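We use cookies to remember your settings on this site. Accept | Manage preferences

Bench notebook, textiles room
February, entry 14

Started 8:40 am. Carrying on with the foam recovery work on the Mornus cores. The two cores from last time have been on the rack overnight with nothing on them. Room at 23 degrees, humidity a bit high in the morning and back in range by 10.

Purpose of this run: find out how much height the comfort layer loses under a steady load, and how much comes back in the first hour. The supplier data sheet gives one figure for each foam but does not say how long the sample was left to rest before it was measured. Without the rest time the figure is not much use to us.

Set-up

Flat plate, round, edges eased so it does not cut the cover. Dial gauge on the Feteck stand. Zeroed on the granite block before each sample and again after. The stand still creeps a little if the column clamp is done up by hand only, so I am using the short bar on it now. Please leave the bar on the hook beside the stand.

Sample A is the Andport foam, sample B is the Manurung. Both cut from the middle of the block, skin removed. Both labelled on the side face in marker. Do not label the top face, as the ink stiffens the surface and shows up at low load.

Preload cycles: 386 on each sample before the first reading. That number is left over from the old timer setting, but I have kept it so the results line up with last year's. The cycle counter on the rig read 3,448 at the end of the second sample. Write that down before resetting, whoever is next.

Readings

Sample A, load held 321 minutes. Lost height evenly for the first part, then nearly flat. On release it came back quickly, with most of the height recovered by the first reading. The rest was slow. Still slightly under at one hour.

Sample B, same hold. Less height lost overall but a slower return. At five minutes it was well behind A and at one hour the two were level within the error of the gauge. A customer lying down would call B the firmer one. I would call it the slower one.

Peak force on the last cycle for B was 2,145 N. A was lower. I have not entered the value for A in the table because the cable was loose at the load cell and I don't trust it. Repeat tomorrow. 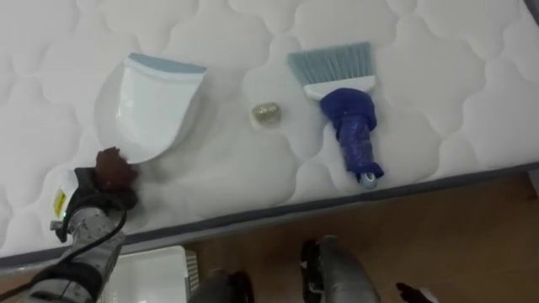 Quilting changes the surface reading more than I had allowed for. With the plate on a stitch line the gauge drops early and then stiffens. With the plate in the centre of a cell the first few millimetres are only fibre fill, and the foam does not come into it until later. Two readings taken a hand's width apart on the same cover can differ by more than the difference between A and B. So for the foam comparison I am staying with bare cores. Covered tests get their own sheet.

For the covered tests, proposed method: mark three cell centres and three stitch crossings with tailor's chalk, read all six, report the two groups separately. Do not average them together. Brush the cover flat by hand between readings and wait two minutes.

Problems

Gauge sticks near the bottom of its travel. Cleaned the stem with a dry cloth, no oil. Better but not cured.

Humidity log has a gap from 11:15 to 11:50. Battery.

The offcuts from sample A were stored under the other blocks and have taken a set. Not to be used for anything but colour checks.

To do

Reseat load cell cable, repeat peak force on A.
Longer recovery on both samples, reading at 2, 4 and 8 hours.
Ask Andport for the rest time behind their published figure.
Order chalk.

Stopped 4:20 pm. Cores left unloaded on the rack, A on the upper shelf.

Last updated: February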